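Tiempo de lectura: 4 minutos

Kellwood quiere alquilarnos un brazo

Llevo desde enero recibiendo correos de Kellwood sobre su nuevo servicio de manipulación automatizada por suscripción, y como varios suscriptores habéis preguntado si vale lo que cuesta, he acabado por pedir una demostración. Me la dieron en Skultport, en las oficinas del distribuidor, el 04/04/2018. Voy a contar lo que saqué en claro, que es menos de lo que promete el folleto.

El producto se llama Ondura. Es un kit formado por un brazo, una pinza de dos dedos, una cámara pequeña en la muñeca y un programa que, según el comercial, «aprende la tarea con usted». Se alquila por meses, con permanencia de 11. La cuota es de 2000 euros y cubre el equipo, las actualizaciones y 40 horas de soporte remoto al año. El desplazamiento de un técnico se paga aparte. También se pagan aparte los dedos de recambio, cosa que en el folleto aparece en la última página y en una letra que me obligó a buscar las gafas.

El argumento de venta es conocido: usted no programa nada, guía el brazo con la mano unas cuantas veces, la cámara registra lo que ve la pinza y el sistema se encarga del resto. Kellwood insiste mucho en que sirve para materiales blandos, telas, fundas, bolsas, todo eso que a los robots se les ha dado mal desde siempre. Ahí es donde yo iba con la ceja levantada. He visto demasiados vídeos de robots doblando toallas a velocidad multiplicada como para fiarme de uno más.
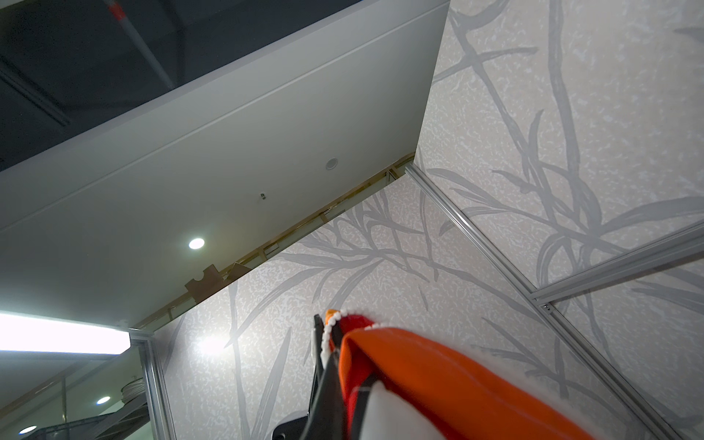 Pongsak Rojanasak, el responsable técnico del distribuidor, tuvo al menos la decencia de no acelerar nada. Le pregunté por la tasa de éxito con tejido y me dijo que dependía del tejido. Le pregunté con cuáles habían medido y me remitió a un informe. El informe lo pedí por correo esa misma tarde y me llegó un PDF de 41 páginas en el que las pruebas con tela ocupan una y media, sin indicar cuántos intentos se descartaron ni quién colocaba la prenda antes de cada uno. El resto habla de cajas, que es lo que ya hacía bien cualquier equipo de la competencia hace cinco años.

Hay otra cuestión que me preocupa más que la tasa de éxito, y es la cámara. Al ir montada en la muñeca, ve muy de cerca lo que la pinza tiene delante y pierde de vista buena parte del puesto. Si el material que se agarra es grande o cuelga, se mete en el campo de visión y tapa lo que el programa necesita mirar. Rojanasak reconoció que para piezas voluminosas recomiendan una segunda cámara fija. ¿Está incluida en la cuota? No. ¿Aparece en el presupuesto tipo? Tampoco.

Y luego está la luz. Los reflejos en superficies satinadas y las luminarias del techo cambian la imagen según hacia dónde apunte la muñeca, y el manual dedica a esto una frase: «Procure una iluminación uniforme». Quien tenga un taller con ventanas al oeste ya sabe lo que vale esa frase a las seis de la tarde.

A favor, que lo hay. El modo de guiado manual es cómodo, el brazo se deja llevar sin tirones y la parada de emergencia responde cuando se le pide. La interfaz está traducida a un castellano decente, salvo un menú que se titula «Despertar garra» y que espero que corrijan. El contrato permite cambiar de modelo de pinza una vez sin penalización.

En Luangrath, que alquila un equipo parecido, la permanencia es más corta y la segunda cámara va de serie, aunque su soporte solo atiende en inglés y yo no he podido probarlo. He pedido cita. Si me la dan, lo contaré en un próximo número, con los mismos materiales que pienso llevar también a Kellwood si aceptan repetir: una funda de cojín, una bolsa de basura y un jersey de lana gorda. En Skultport no me dejaron usar los míos.

Mientras tanto, a quien me pregunta si debe firmar le digo que pida una semana de prueba en su propio local, con su luz y su género, y que la pida por escrito. A mí me contestaron que «se puede estudiar». Quien consiga algo más concreto, que me escriba y lo publico con el nombre del comercial.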